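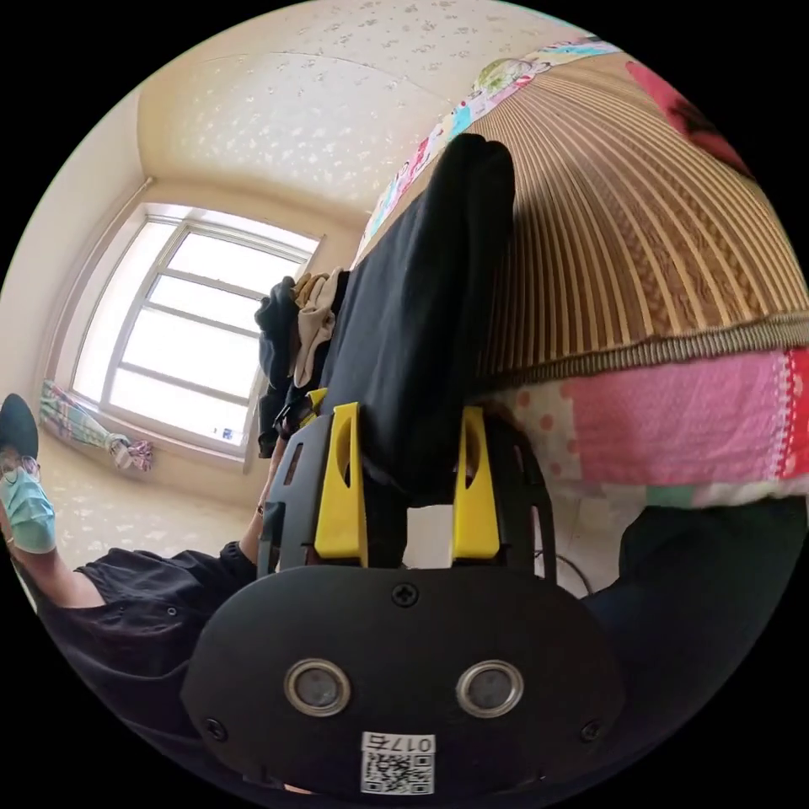
By the Lukholm Home Guide team

Section 7: Sorting clothes on the bed

You'll love how fast this goes once the bed does the work of a table!

1. Clear a good stretch of bed, pillows to one side.

2. Lift one garment at a time and let it hang before you lay it down.

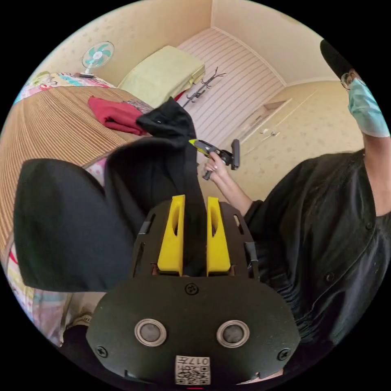

3. Smooth the sleeves, then fold in thirds (halves are fine for thick knits).

Caution: keep zippers off woven mats.
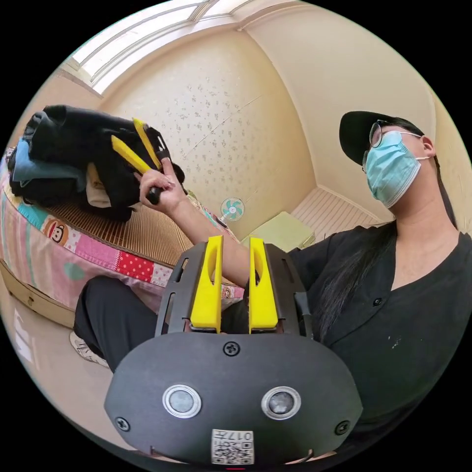

Eretti wrote in to say that starting with the dark things made the whole pile feel smaller.

4. Stack by color.
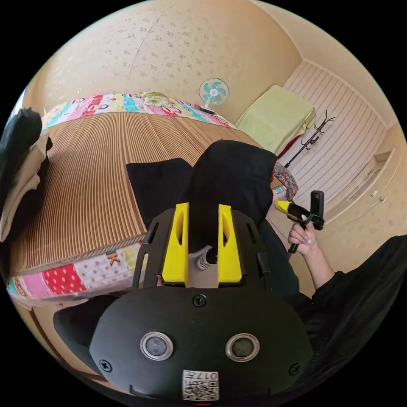

Quilts go last. Push yours to the far edge of the bed, like the patchwork one beyond the striped mat, and you keep a lovely flat surface for folding.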